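Ulthorpe Shared Workshop
Evening course: Building a Two-Arm Table
Handout 3: The work surface, the grid and first moves

Before this session you should have both arms bolted down and the frame squared up. If your base plates still rock when you push on the upper arm, go back to Handout 2 and redo the shims. Nothing below will work on a loose base.

Covering the table

We use plain brown kraft paper from a roll. It is cheap, it does not shine under the overhead lights, and you can throw it out when it gets dirty. Cut it a little long and tape the edges underneath. Do not glue it. Pull it flat from the middle outward and work the wrinkles to the edge before you tape.

Mark the grid with blue tape. Measure from the edge of one base plate, and use that same edge for every line. If you measure each line from the last one, the error adds up and the far row will be crooked. The squares do not have to be perfect. They are there so that two people can say "one square left" and mean the same thing.

Keep the cables on the arm side. Coil the extra length and put it on the lower shelf of the frame, off the work surface. Leave enough slack at the base for the arm to turn through its whole range. Check this by hand with the power off.

The teach pendants go on the side table, screens up, with the red stop button facing the person who is driving. Each arm has its own pendant. One person per pendant, and that person does not set it down while the arm is moving.

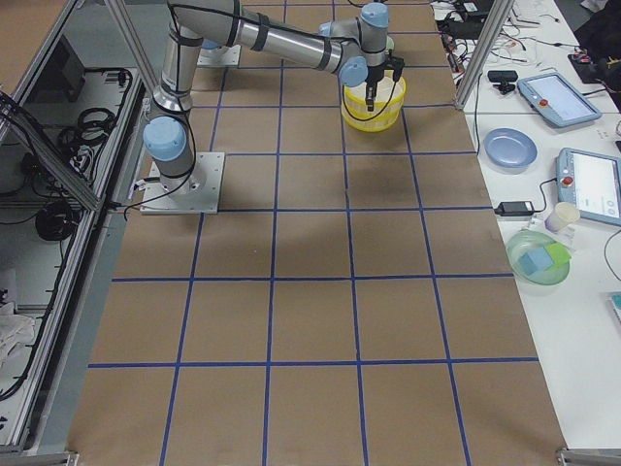 Basket exercise

Start with one arm. The other stays parked with its gripper open. Use a light plastic basket with a woven side, as it forgives a bad grip and does not roll.

1. Jog the gripper over the rim at slow speed. Stop two fingers' width above it.
2. Turn the wrist until one finger will go inside the rim and one outside.
3. Lower, close, and wait for the motion to settle before you lift.
4. Lift only enough to clear the paper. Move one square and set it down.
5. Save the points under your own initials. Points saved without initials get deleted when the table is reset.

Repeat until you can do it 3 times in a row without touching the stop button. Then swap drivers.

The Grorlow controller notes tell you to tune the gripper force first. For this table, leave the force at the low setting and fix your approach angle. Most dropped baskets in past sessions came from a finger landing on top of the rim.

Two arms and small items

When both partners have passed the basket exercise, put out two baskets, lined with paper, and a plate with something small on it. Place them so that each arm has one basket within easy reach. Agree on a line down the middle of the grid. Neither arm crosses it until both drivers have said so out loud.

Soft items need a slower close than the basket rim. Bring the fingers in until they touch, stop, and close a little more. If the item tips over, open the gripper all the way and start again from above. Chasing it sideways along the plate does not work.

Watch your elbow joints as well as the grippers. With both arms reaching forward, it is easy to look only at the fingers.
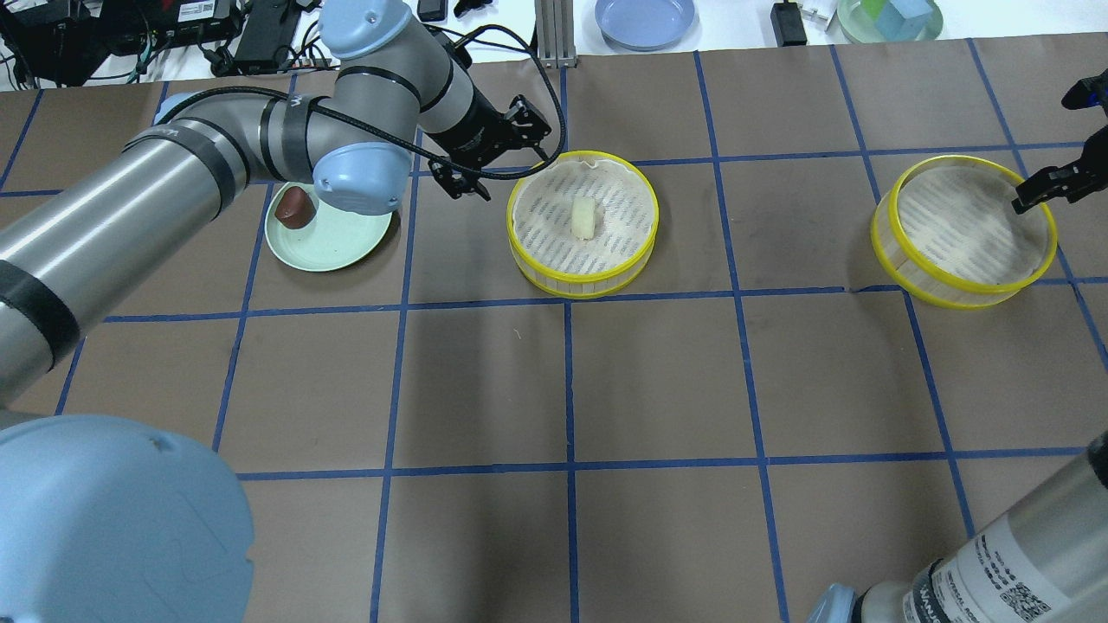 A participant in the November group, Katiyar, wrote on the feedback sheet that the middle line should be a software limit in both controllers, and that spoken agreement is too easy to forget once people are tired. We have added this as an optional step in Handout 4. The spoken rule stays in place either way.

For next time

Bring your saved points on a USB stick, and a written list of any move where you had to press stop. Read page 56 of the Ultton frame guide, on bracing the uprights. Replace your paper if the tape has started to lift.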